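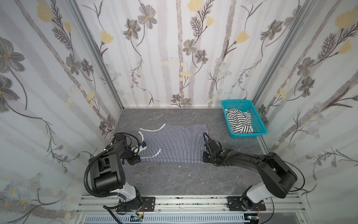

I put off doing a will for years, and when I finally got around to it I didn't want to sit in an office and pay by the hour while somebody typed my address. So I bought the Kerum Home Estate Kit. I've had it since February, I've filled in just about every page of it, and I have opinions!

First, what you get. It's a fat binder with tabs, a pad of worksheets, the actual forms (a simple will, a power of attorney, a health care directive) and a code for the website where you can type everything in and print clean copies. Mine cost a little over 100 dollars, and the code is good for 2 people in the same household, so my spouse and I split it. The forms come in versions for each state and you pick yours when you log in. Please do pick it before you start typing -- I switched states halfway through by accident and lost everything I'd entered in the guardianship part.

The worksheets are the best thing in the box. They ask you normal questions in normal words. Who should get the house? Who do you want making decisions if you can't? Where do you keep the title to the car? I did those at the kitchen table over a few evenings with a pot of tea, and it was almost pleasant. The debts page took me the longest, and I found an old store card I'd forgotten I even had.

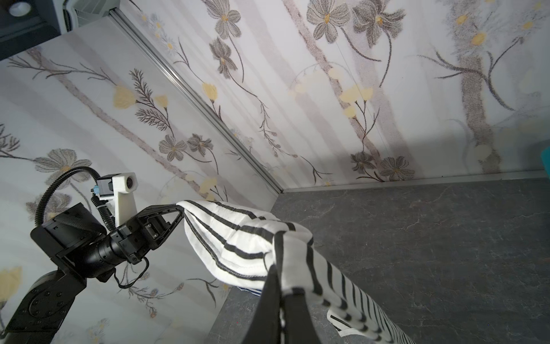

Personal property is where the kit started to wobble for me. There's a separate list for the things you want to go to certain people, and the instructions say to describe each item so a stranger could pick it out. Fine, great, but then they give you one skinny line per item! Try it with linens or clothes. "White cloth, black stripes, stitched hem, small tag" fills the whole line, and you still haven't said who it's for. I ended up numbering my lines and writing the long descriptions on notebook paper behind the tab, and then I worried about whether the notebook paper counted. The help page told me to check my state's rules on that, so off I went to read my state's rules, and I came back with more questions than I left with.

I wrote to support and they answered the next morning, very politely, to say they can't give legal advice. I get it, they aren't a law firm and it says so on the back of the binder. But I'd have liked more lines.
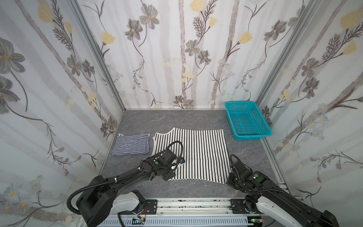
So for that part, and for a question about a cabin my family owns together, I paid for a flat-fee review at Moynihan, a small practice over in Clostdale. They charged me 700 dollars, which made me gulp a bit. They read everything, fixed the cabin clause (I'd left my share to somebody in a way that clashed with the family agreement) and told me where my property list needed a signature. The meeting was short because the worksheets were already done, and the lawyer said they were easy to follow. I count that as a point for the kit.

I also tried the Lornholm package before this, the download-only one, and asked for my money back. It's cheaper and it looks slicker on the screen, but the questions are written for people who already know what a residuary clause is. I didn't. Kerum explains it in a little gray box with a pie in it, and now I do.

Some smaller gripes. The binder rings don't line up, so the pages catch when you turn them. The signing checklist is tucked behind the last tab, and it's the page you most need on the day you've got your witnesses standing in your living room. Move it to the front with a sticky note. And the website logs you out while you're off hunting for a policy number, so save as you go.

I'm giving it 3 and a half stars out of five. If you rent, have a bank account and a car, and want it all to go to one person, you'd probably find it plenty. Shared land or a business, or kids from an earlier marriage, and I'd use it as homework and budget for the lawyer too.

Updates to the forms are free for the first year, by the way, but you have to register the code on the website to get them.

Posted Jul 11, 2026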